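Home Courses Timetable Handouts Contact

Table Service and Room Setup - Handout 4
Light Meals Module, Bristgate
Notes prepared by Felicja Chmielewska, revised February

1. Scope

These notes cover the laying of a small casual table: cloth, tray or mat, centerpiece, condiments. Formal covers are dealt with in Handout 6. Students should have read the section on linen sizes in the Barton workbook before the Wednesday practical.

2. The cloth

A patterned cloth is less forgiving than a plain one. With a check, any error in alignment shows along the table edge, so the cloth is squared by the pattern and the overhang is checked afterward. Work from the long side. Set one row of squares parallel to the edge, smooth toward the far side, then go to the short ends and correct.

Red-and-white check is the standard cloth for this module. It sets an informal tone and limits what else can go on the table: one further strong color is usually enough. Plain light blue works against it. Printed mats do not, and should be left in the linen cupboard.
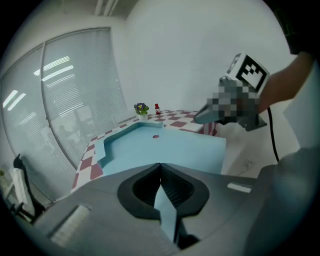 Overhang for practice tables is 200 mm on all sides. Where a table end stands against a wall, the overhang on that end may be reduced, but the drop facing the guest is kept at full length. Creases are pressed out before laying, never on the table.

3. Tray or mat

A raised rim contains crumbs and small spills and marks the working area of the setting. It also takes up room. Before placing a rimmed tray, confirm:

- that the base sits flat on the cloth, with no fold trapped under it
- that a guest can reach the middle without leaning on the rim
- that the clear space behind it will take the centerpiece and one condiment

A tray with a shaped edge should be turned so that the same side faces the guest at every table in the room. Baltazar Camacho's group lost marks on this point last term. The settings were correct one by one and inconsistent as a room.

4. Centerpiece and condiments

Keep the centerpiece low and place it toward the back when the table is served from one side only. A small potted plant is acceptable in place of cut flowers and lasts the full module with ordinary watering. Pansies are suitable: short stems, little scent, and a purple and yellow bloom that holds up next to a red check. Use a plain white pot. Wipe the base before it goes on the cloth.

One small bottle stands to the right of the plant, label toward the guest, cap closed. Leave a hand's width between the two - closer than that and the leaves get in the way when the bottle is lifted. Additional bottles stay on the side station until requested.

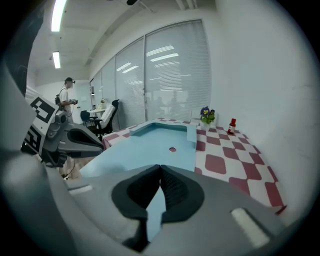

5. Light and background

Assess the table from the guest's position as well as from the service side. Overhead fluorescent panels flatten a red cloth and throw reflections onto window blinds. White walls help, and a small flower reads clearly against them. If the blinds can be adjusted, do this before the final check.

6. Assessment

The practical is marked by Ksawery Wieczorek. Each student lays one table and has 90 seconds at the end for corrections. Marks are given for cloth alignment, tray position, spacing and cleanliness. Questions on the marking go to Neelam Chaudhary before the session.

Related handouts
Linen Sizes and Folding
Side Station Layout
Formal Covers (Handout 6)
Care of Potted Plants in Dining Rooms
Ladel Equipment List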